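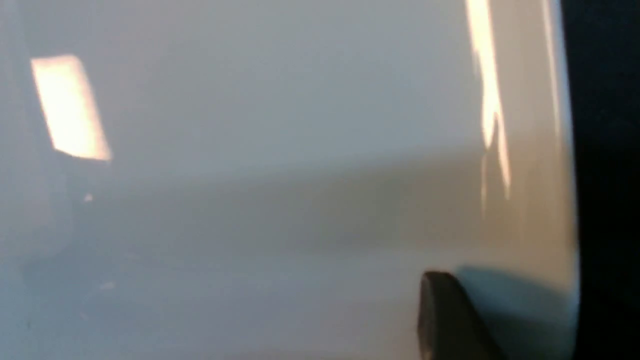
Attachment 1: glossy white surface with rounded rim, warm reflection at upper left.

Ticket: Label printer drops jobs after sleep
Site: Hekier warehouse, packing bench 2
Product: Honodik print server
Status: Closed, monitoring
Opened: September

Reported: First job after idle never prints. Queue shows "sent". Second job prints normally.

14:10 Reproduced. Printer sleeps after 25 minutes. Server opens the port, gets no reply, marks the job done anyway.
14:35 Swapped network cable. No change.
15:05 Log has 1,296 entries for the month, 38 with zero bytes returned. All 38 follow a sleep period.
15:20 Turned off sleep on the printer. Left idle for more than an hour, first job printed.
16:40 Bug filed with Kullska for the false "sent" status. Same sleep setting applied at Zwane site.

Reopen if a job goes missing with sleep off. Include the queue export.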